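August 8, 2022
Submitted by Anayeli Ocampo, Program Manager, Skostwood Adult Learning Center

Interim Progress Report: Evening Literacy and Bookkeeping Program

This report covers the period from January through the end of last month and is submitted under the terms of the grant agreement with the Pevby Fund. It describes enrollment, instruction, staffing and spending, and sets out the work planned for the remainder of the grant year.

Enrollment and attendance

The program opened in January with 24 adult learners. Most work during the day in food service, cleaning or warehouse jobs, and all of them asked for classes that begin after six in the evening. Five learners have since left the program, four of them after a change in work shifts and one after a move out of the county. The seats were offered to applicants on the waiting list and were filled before the spring session began.

Attendance was steady through the spring and fell in June, when the bus route serving the Center was shortened. Staff met with the transit office and requested that the final evening stop be restored. A decision has not been received. In the meantime, the second class has been moved forward by half an hour so that learners may reach the last bus.

Instruction

Reading and writing classes are taught by Mayuree Thammasiri, who joined the Center from the Ploditz branch. The reading level of each learner was assessed at entry and again in the spring. Nine learners moved up one full level, and seven have asked to sit the state equivalency test in the coming year.

The bookkeeping course was added at the request of learners who run small businesses or hope to do so. Ivars Pētersons has prepared a course reader covering invoices, receipts, sales tax and simple payroll. The first printing contained errors in the sales tax tables, and corrected pages were handed out in May. A revised edition will be ready before the fall session.

Staffing

The position of intake coordinator was vacant for longer than planned. Kęstutis Juška accepted the post in April and has cleared the backlog of applications. Child care during class hours is now supervised by Sigita Šimkus.
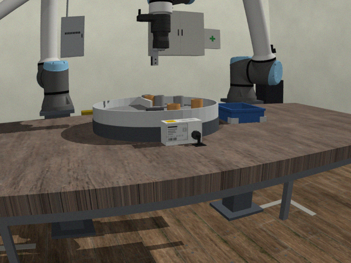 Spending to date remains within the approved budget. The line for printed materials is overspent as a result of the corrected pages, and the line for salaries is underspent by a larger amount owing to the vacancy described above. The Center requests approval to move part of the unspent salary funds to printing and to bus passes for learners. A revised budget table has been sent to the Fund under separate cover.

Work planned for the next period

The fall session will offer the same two courses, with an added study hour for learners preparing for the equivalency test. The Center will also conduct exit interviews with those who have left the program, where they can be reached. The final report will include the results of these interviews and a full statement of accounts.

Recent reports
Skostwood Adult Learning Center: Annual Summary
Ploditz Branch: Family Reading Hours
Request for Proposals: Evening Child Care
Tăng Community Library: Shared Lending Agreement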